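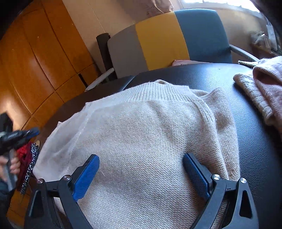 4.3 Recording two-handed folding demonstrations

This section covers knitwear only. For towels and flat sheets, see 4.2. The steps match the protocol used for the Hatitetti fold policy, which was trained on 827 demonstrations collected with hand-held grippers.

1. Start the Berero recorder and wait until both grippers show as connected.

2. Open and close each gripper fully, five times. The recorder uses these strokes to set the jaw width range.

3. Lay one garment on the table. Keep the rest of the batch to the side, within reach.

4. Hold both grippers still with the jaws open for 2 seconds, then begin the fold.

5. Pinch a single layer at the hem or cuff. If the jaws close on two layers, let go and pinch again. Do not stop the recording – the retry is kept as part of the demonstration.

6. When the fold is done, open both jaws, lift clear and press Save.

Note: Other clothes and furniture may stay in view. In the Stankevičius comparison, policies trained only on a cleared table did worse in furnished rooms. Change rooms after every 200 demonstrations.

Note: Demonstrations longer than 24 seconds are flagged for review. They are not deleted.

Caution: Loose yarn can wind around the jaw pivots. Check the pivots between garments and pull fibers out by hand with the gripper switched off.

Caution: Do not swap the left and right grippers during a session. The Flunness converter does not detect a swap, and the files cannot be repaired later.

Section revised Apr 14, 2021, by Angelica Tolentino. Pad replacement has moved to 6.1.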